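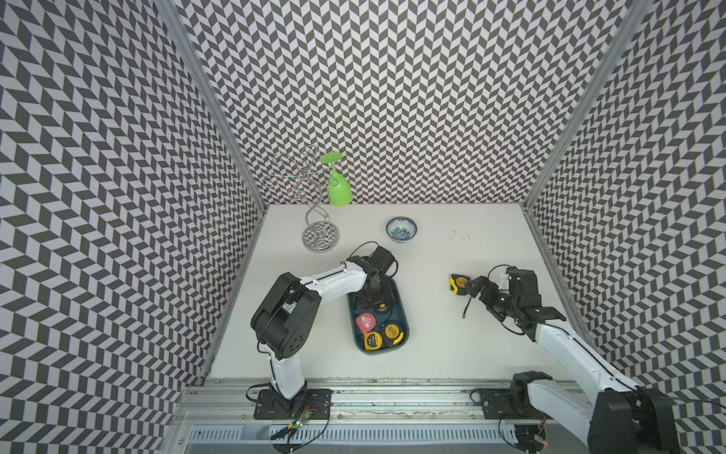

Archives > Ranbridge arm users > Faults and fixes
Search this list Go

From: Driss Benkirane
Date: 26/09/2018
Subject: Re: left gripper drops out over the tray

On the Ultby list thread, Jin wrote:
> Our left arm goes limp at the wrist after roughly 50 picks,
> always when it reaches over the tray. Right arm never does it.
> Swapped the gripper, same fault. Firmware?

Jin, I had this exact fault in July and I'm so glad somebody else has it! Mine was the wrist cable. When the arm bends down over the far side of the tray, the loop pulls tight and the plug backs out of its socket a hair at a time. The log calls it error 116, which the Flandisier manual lists as "overload" - very misleading, I chased motors for 2 days.

Give the loop more slack and clip it to the link above the wrist, not to the gripper. Then run it slowly with your hand on the stop button, and keep your fingers out of the tray, please. Mine came back to life mid-test with a tape measure in its jaws and threw it.

I've had 600 clean picks on the new routing. Can you post your log?

Driss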